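Dec 22, 2024

# Pepper mill open day at Plalilby

I went to the open day at the Plalilby spice mill with my sister, who had seen the notice in the library. Entry was free but you had to put your name down for a tour, and ours was the second one of the morning. I buy a fair amount of pepper for pickling and had never seen it handled in bulk, so these are my notes, mostly for the people at the allotment who asked.

## Getting there

The mill is at the far end of the canal road, past the tyre place. The bus drops you at the bridge and it is a nine-minute walk from there. There is parking in the yard but it was full by the time we arrived. The signs still say Dudero, the old name of the works, so look for that. Inside everything says Plalilby.

You sign in at a table by the weighbridge, take off any rings and put on a hairnet and a paper coat. Bags go in a locker. The lockers take a pound coin and do not give it back.

## The tour

Our guide was Yến Kim, who buys the pepper and has been with the company since it moved into the building. She spoke clearly and did not rush, which helped, as the cleaning room is loud.

We started at the goods-in door. Black peppercorns arrive in sacks, and a sample is drawn from each delivery with a hollow metal spike pushed into the side of the sack. The sample is weighed in a litre measure. Heavier berries are better filled and fetch more. She passed round two trays, one heavy and one light, and you could feel the difference in the hand. The light ones crushed to almost nothing.

Next was cleaning. The peppercorns go over a set of shaking sieves, then through a column of air that lifts out the dust, stalks and hollow berries. After that comes a machine that separates stones by weight. There was a jam jar on the windowsill with what the stone machine had taken out since June: gravel, a button, several bits of wire and a washer.

Steam treatment is done in a closed room and we only saw the door. It takes the germ count down without cooking off too much of the oil. Yến said the drying afterwards matters more than the steam, and that pepper bagged damp will be mouldy by the time it reaches the shop.

The grinding room was the part I had come for. The main line is called Tiêu and is painted cream. It has two pairs of rollers, the first for cracking and the second for grinding, and the rollers are water-cooled because hot pepper loses its smell. They had it running on a coarse grade. Everyone sneezed. A man in our group had to go out and missed the packing.

Packing is mostly tins and large catering tubs. The busiest day this year they filled 1,563 tubs, and the figure is chalked up over the bench. The retail tins are sold under the name Givari, which I had seen in the farm shop without knowing it was local.

## Talk and tasting

The tasting was upstairs in the old drawing office. There were 61 chairs set out and a few people stood at the back. We had four peppers, ground on to buttered potato, and a printed sheet to write on. I liked the second one best, a black pepper with a sort of orange peel smell. My sister preferred the white, which I thought tasted of farmyard. The long pepper was sweet at first and then very hot.

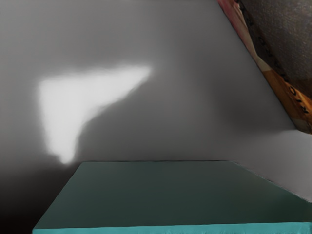 Somebody asked how long ground pepper keeps. The answer was that it is safe for years but past its best after a few months, and that whole peppercorns in a closed tin away from the cooker will outlast most kitchens. Somebody else asked about pink peppercorns. They are from a different tree altogether and the mill does not handle them - they are too soft for the rollers.

The talk ran to 57 minutes with questions, so the group after us had to wait on the stairs.

## Shop and practical points

- The shop takes cards. The tea counter is cash only.
- Catering tubs are sold at the trade price on open days. I bought one of the coarse black and have split it with my sister.
- There is a lift to the drawing office but you have to ask for it at the sign-in table.
- Children are allowed in the shop and at the tasting, not in the grinding room.
- Wear something you can wash. My coat still smells of pepper.

The next open day is planned for June, and the list for tours is kept at the shop till.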